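# In Defense of the Serving Tray

Opinion | Mar 2, 2020

The Kutthorpe Residents' Dining Service has been asked to consider whether trays should be withdrawn from its shared kitchens. The proposal, set out by Hadi Mansour in the February bulletin, holds that trays take up storage, add to the washing and encourage residents to carry more food than they will eat. It deserves a careful answer. This essay argues that the tray should stay, and that the counter on which it rests should be kept as plain as possible.

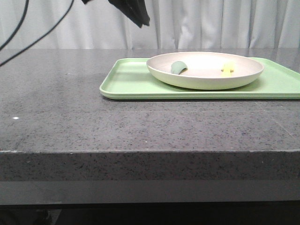
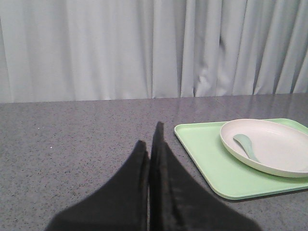 *Speckled gray countertop and pale curtains in both views; the first includes the green tray and its round, cream-colored dish.*

The case against trays has merit in large cafeterias, where a person may load a tray with three plates and return one of them untouched. Our kitchens do not work in that manner. A resident at Kutthorpe typically carries a single dish a short distance, often to a neighbor's table, and sometimes with a cane in the other hand. For such a person a tray with a modest rim is a practical aid. It gives the fingers something to hold other than the dish itself, and it keeps small spills away from the floor.

Storage is a fair concern. The service owns 37 trays for 20 regular diners, and the cupboard in the east kitchen will not close on them. Reducing the stock to 25 would leave a margin for guests and would free a full shelf. Teresa Fitzgerald has recommended this step before, and the service would do well to adopt it now. Withdrawing every tray in order to correct a surplus would be an excessive measure.

The question of washing is less serious than the bulletin suggests. A rectangular tray has no handle and no deep corner, and it can be wiped at the sink while the dishes are soaking. Residents who have done this for years do not regard it as a burden. Where a tray has been used only to carry a covered dish, a damp cloth is sufficient.

There is also the matter of color, which may seem minor. A cream dish on a pale green tray can be distinguished from a gray counter by a person whose sight is failing. Ludivine Millet raised this point when the present trays were chosen, and several members thought it fussy at the time. The service should take her view seriously if replacements are ordered. Speckled stone is forgiving of crumbs, but for the same reason it can hide them, and it can hide a small gray saucer almost as well.

With respect to the counter, the service should resist the steady arrival of canisters, racks and notices. Every object left out is an object that must be moved before a tray can be set down. The rule adopted in the west kitchen, under which the preparation surface is cleared after each meal, has been observed without complaint and should be extended to the east kitchen. The same rule need not apply to the side shelf, where the kettle and the bread box have always been kept.

Members who wish to comment on the proposal may write to Nabila Teoh at the dining office before the next general meeting. The service should then put two matters to a vote separately: the number of trays to be retained, and the clearing of the east counter.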